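Old Chairs in Public Rooms: Care, Repair and Replacement
Design and Materials, second-year project report

1. Introduction

Our project looked at what happens to furniture in public buildings once it is no longer new. We chose the reading room and foyer at Dristunport Hall, which opened in 1969 and still uses many of its early chairs. The hall lets the rooms out for talks, weddings and evening classes, so the furniture is moved a great deal and used by people who have no reason to be careful with it.

We wanted to know whether it makes more sense to repair this sort of chair or to buy new ones. The hall had already been given a price list by Merkex, a contract furniture supplier, and was leaning towards replacement when we began in February.

2. Method

We worked in a group of 5. Two of us went through the hall's old order books and repair slips, which are kept in box files and are not complete. The others spoke to staff and to people using the rooms, and looked at the chairs themselves. We made 2 visits, the second in the evening so that we could watch the rooms being set out for a class.

For each chair we noted the state of the joints, the finish and the covering, and gave it a mark out of 10. We did not take any chair apart. Where we were not sure what a finish was, we wrote down the colour and left the type blank.

3. What the records show

Repairs in the early years were done by a local workshop, Lykkegaard, whose slips are short but clear. Most are for loose legs and split rails. Re-covering comes up less often and always in batches, which suggests it was done when money was available and not when a given seat wore out. After the workshop closed there is a long gap in the slips. Staff told us that small jobs were done in house during that time and not written down.

The cleaning instructions changed more often than the furniture did. The oldest sheet asks for a dry cloth only. A later one allows a spray polish, and the present one says "wipe down after each hire" without naming a product.

4. Condition of the chairs

Joints were better than we expected. Only the chairs stacked against the foyer wall had much movement in them, and these were also the ones that staff said were dragged and not lifted.

Finishes were worse. Marks on the wood lowered more scores than any other fault. Coverings varied a lot, and the woven ones had often outlasted the plain ones, perhaps because a busy pattern hides wear. 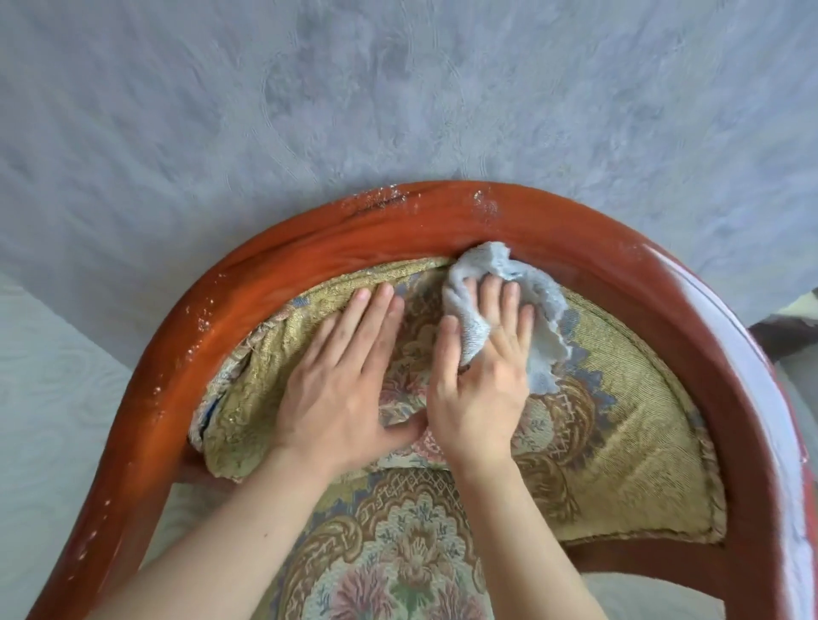 Figure 1. Lacquered chair with tapestry-style back cushion. White specks along the top rail and a whitish film on the outer face.

We could not say what causes this sort of mark without testing, and we did not have permission to test. Our tutor suggested trying a soft brush first and then a barely damp cloth on a hidden area. We have passed this on to the hall.

5. Cost and use

New chairs from Merkex would be lighter and would stack, and the evening staff were strongly in favour of that. People using the reading room mostly preferred the older chairs and described them as comfortable. The Fandetance group, who hire the foyer for dance evenings, said they did not mind as long as the floor could be cleared quickly.

6. Recommendations

We suggest keeping the older chairs in the reading room, where they are seldom moved, and buying stacking chairs for the foyer only. The cleaning sheet should be rewritten and should name a product for each type of finish. Repairs should go back into a book, with the chair number and the work done.

If we did the project again we would ask for the box files earlier. Reading them took longer than both visits and left us little time to get a second price for re-covering.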